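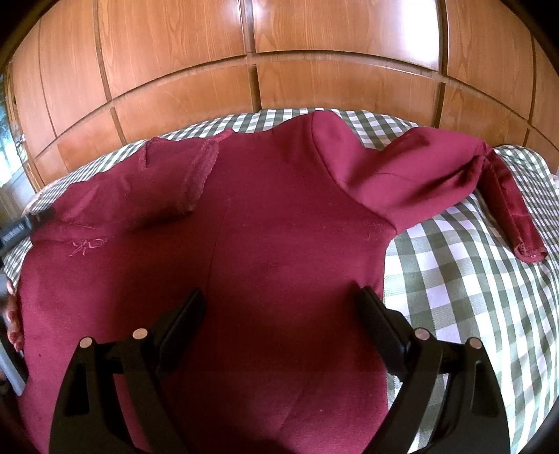 **Can I use the Alix steamer on a shirt that's already been ironed?**

You can, as long as the label allows steam. Leave the nozzle a hand's width off the cloth and go over it once.

## 4. First use and filling

Read section 3 first if you haven't unpacked the base yet. Hose must be on before you fill.

1. Stand the base on a hard, level floor. Not carpet, not the bed.
2. Lift out the tank by its handle. Pull straight up, it sticks a bit when new.
3. Unscrew the cap underneath, quarter turn left.
4. Fill with cold tap water to the MAX line. Hard water area: use half tap, half distilled.
5. Cap back on, hand tight. Turn the tank over above the sink and check for drips.
6. Drop the tank back in until it clicks.
7. Plug in. 2000 W, so straight into the wall socket, no extension reels.
8. Turn the dial to LOW. Light goes amber, then green. Green means ready.
9. Hold the head over the sink and let it run for 40 seconds. First steam smells of new plastic and may spit. Normal.

> **CAUTION:** Steam comes out at 100 °C. Never steam anything while somebody is wearing it. Never point the head at pets, plants or sockets.

**Note:** no starch, scent, vinegar or fabric softener in the tank. It clogs the pump and the guarantee doesn't cover it.

## 5. Steaming shirts and light jackets

Hanging is quickest. Flat works too but needs the mat (spare part 445, sold seperately). Do the back panel first, then sleeves, then collar.

1. Check the care label. Crossed-out iron = test the inside hem first.
2. Empty the pockets. Undo all buttons except the top one.
3. Dial setting:
 - LOW for viscose, silk, anything with a print
 - MID for wool and blends
 - HIGH for cotton and linen
4. Hold the hem with your free hand and pull down lightly. Wear the glove.
5. Start at the shoulders, work down. Slow strokes, head upright.
6. Thick seams: steam from the inside, then the outside.
7. Fuzzy or brushed fabric: don't let the head touch. Brush the nap after, one direction only.
8. Let it hang ten minutes before you fold it or put it away. Damp cloth creases again straight off.

**Note:** if the hose gurgles, there's water sitting in the loop. Raise the head above your shoulder until it drains back. 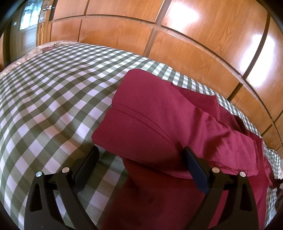

Fold only once the cloth is cool and dry all over. Feel along the seams and under the collar, they hold damp longest. Sleeves in to the middle, then bottom edge up. No steam on a folded garment, it sets the crease in and you'll be starting again.

> **CAUTION:** Don't steam flat on a bed or sofa without the mat. Foam and waxed wood underneath can both mark.

## 6. After use

1. Dial to OFF. Unplug.
2. Leave it to cool for 40 minutes before you touch the head or the tank cap.
3. Empty the tank. Every time, even if you're using it again tommorow.
4. Hang the hose on the pole with no kinks in it.
5. Wipe the head with a dry cloth.

Descale when the amber light blinks. Sachets are in the box, instructions on the back. One sachet per full tank.

Spares and repairs go through the Trenent service desk, closed Wednesday. Have the serial number ready (sticker under the base). Models sold with the two-pin plug: see the separate Cabanatuan sheet, the fuse section there replaces section 9 of this one.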